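Gripper stops short of the mug handle after a restart

Lenka Dvořáček
2023-05-18

We have one arm on a kitchen table cell at Planwood. It picks up mugs and hangs them on a mug tree. Since we moved the table in April, the fingers close a little before they reach the handle. It is fine until we power down, then it is out again the next morning. I have re-taught the pick point twice. The arm comes in from the side where the toaster oven stands, and the pink mug is the one it misses most.
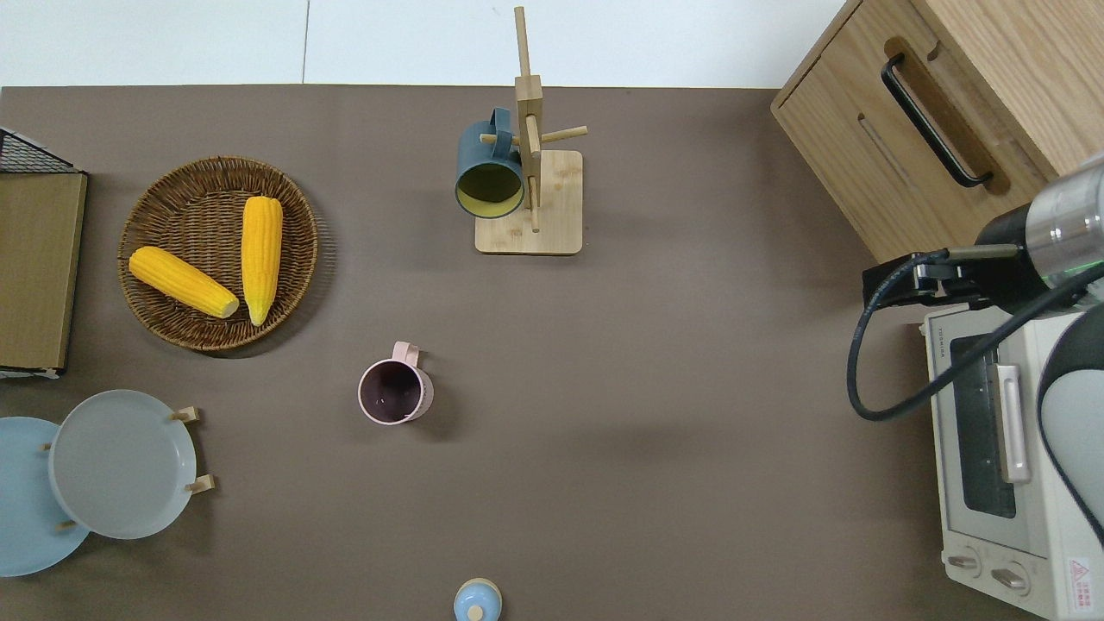 Replies (3)

Radomír Trnka
Don't teach the point again yet. Check the base bolts first, then the home position. If it only goes out after a power-down, I would suspect the homing. Jog to home, put a pencil mark across the joint, restart and see if the marks still line up.
Look at the cable as well. Yours hangs in a loop past the oven door. If it catches on the door handle it can drag on the wrist. Clip it further back along the arm, but leave enough slack for the wrist to turn.

Matúš Kováčik
Had the same on ours, it was the fingers. Change the pads.

Viera Kratochvíl
Pads wouldn't explain why it changes overnight, though they do wear and ours get swapped every 500 hours. I'd save the tool offset again after setting it. On our controller it is lost at shutdown unless you save it to the cell file - a separate menu from the pick points. Run it at low speed for 6 picks before you go back to normal.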